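Print this message | E-mail this message to a colleague
Last updated: Tuesday, 4:15 p.m.

To: Member Properties List
From: Adeel Niazi, Guest Services Coordination, Stollau Lodging Association
Subject: Re: Late arrivals and the shuttle from Zanomstead station

Dear Members,

Thank you to the Awan Guest House for the message below, which I quote in full so that those who joined the list after it was sent can follow the discussion.

> Dear Association,
>
> We would like some guidance on guests who arrive on the last
> train. In the past two weeks we have had several parties reach
> us well after our desk closed at 10 p.m. They all told us the
> same thing: the booking page says that a shuttle meets every
> train, and there was no shuttle when they came out of the
> station. One family walked the whole way with their bags.
>
> We are a small house with 2 people on the evening rota. We are
> glad to wait up for a guest who has called ahead, but we cannot
> keep the desk open every night on the chance that someone will
> come. We would like to know:
>
> (a) whether the shuttle does or does not meet the last train;
> (b) who is responsible for the wording on the booking page;
> (c) whether a member may charge a late arrival fee, and how much;
> (d) what we should do with a guest who arrives at one of our
> doors holding a reservation for a different property.
>
> The last point is not a rare one. The Vuvetti and our house are
> on the same street and drivers mix them up often.
>
> With thanks,
> The Awan Guest House

I have taken these questions to the shuttle operator and to the office that maintains the shared booking page. The answers are set out in the same order.

(a) The shuttle does not meet the last train. It meets every train up to and including the 9:20 p.m. arrival, Monday through Saturday, and every train up to the 7:50 p.m. arrival on Sunday. The operator has confirmed that this timetable will stay in force through the end of September. Members who have printed the older timetable in their room folders are asked to remove it. A replacement sheet can be collected from the Association office during normal hours.

(b) The wording on the booking page is the responsibility of this office. The sentence "A shuttle meets every train" was carried over from the previous season and should have been changed when the timetable was. It has now been replaced with the times given above. Members who copied the sentence to their own websites or confirmation letters should correct it as soon as they can. Guests rely on what they are sent at the time of booking, and a complaint made on that basis would be difficult to answer.

(c) Members may charge a late arrival fee under section 64 of the member handbook, provided that three conditions are met. The fee must be shown to the guest before the booking is completed. It must be the same for all guests, whatever the room rate. It may not be charged where the delay was caused by a transport service that the property itself advertised. The last condition means that no fee should be collected from any guest who booked while the incorrect sentence was still on display. Where a fee has already been taken from such a guest, please return it and send me a short note with the booking reference.

The handbook does not set an amount. It does set an upper limit, and that limit is 50 percent of the lowest nightly rate the property has on offer for the date in question. Members are free to charge less or to charge nothing.

(d) A guest who arrives at the wrong property should be offered a seat indoors and the use of a telephone while the correct property is contacted. The receiving property should not check the guest in under its own name unless the first property confirms that it cannot provide the room. If that confirmation cannot be obtained by midnight, the receiving property may offer a room at the rate on the guest's reservation, and the two houses should settle the matter between themselves the following day.

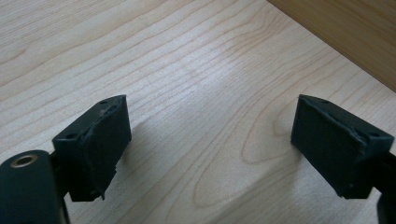 As to the confusion between the Vuvetti and the Awan Guest House, both properties have agreed to add the nearest cross street to the address on their confirmation letters. I would encourage other members who share a street to do the same. The taxi company has been given the revised addresses and will pass them to its drivers.

Guests who expect to arrive after the desk has closed should be asked for a mobile number and an expected time. The standard confirmation letter has a space for both, and it is often left blank. The shared booking page has handled 2,253 reservations this season, and the arrival time was missing from a good many of those I looked at in preparing this reply. I have asked for the field to be made compulsory.

Questions on any of these points may be sent to the list or to me directly.

Sincerely,

Adeel Niazi
Guest Services Coordination
Stollau Lodging Association

Recent messages on this list:
- Revised room folder inserts
- Sunday breakfast hours
- Re: Luggage storage after checkout
- Parking permits for overnight guests
- Re: Deposits on group bookings

Print | E-mail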